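Quick one on getting ketchup out of cloth napkins and kitchen towels. Ruba asked twice so I'm writing it down. Works on cotton, mostly works on blends, don't try it on silk.

## What you need

- dull knife or spoon
- cold water
- dish soap, the plain kind
- white vinegar
- old toothbrush

## Steps

1. Scrape. Lift the blob off, don't smear it. Work from the outside in.
2. Flip the cloth over and run cold water through the BACK of the stain. Cold! Hot water sets tomato and then you're stuck with it.
3. Dish soap, a small squirt. Rub in with your fingers, leave it 14 minutes. (I set a timer for 14 because 15 felt like I'd forget. Whatever, works.)
4. Rinse from the back again.
5. Still orange? Mix 300 ml cold water with 3 spoons of vinegar, dab on, toothbrush lightly, rinse.
6. Wash as normal, cold. Check it before it goes anywhere near the dryer.

Step 6 is where I've ruined most of mine. Dryer heat bakes in whatever is left - if there's any shadow at all, go back to step 3 and air dry after. 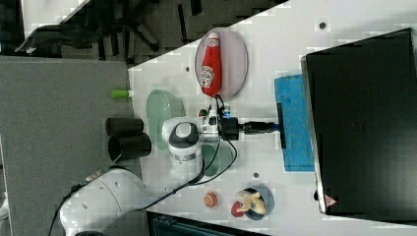

*Blue towel, and the ketchup on its plate.*

Colored cloth - test the vinegar on a corner first. Blue has been fine for me, dark red bled once. Lina Khoury uses lemon juice instead and says it's gentler, I haven't seen a diffrence.

Old stains: soak overnight in cold water with soap, then start at step 3. Might take two rounds. Maybe three if it's been thru the dryer already.

Skip the bleach. Especially skip bleach and vinegar together, the fumes are dangerous.

Mustard is a whole other problem, will do a seperate page when I get time.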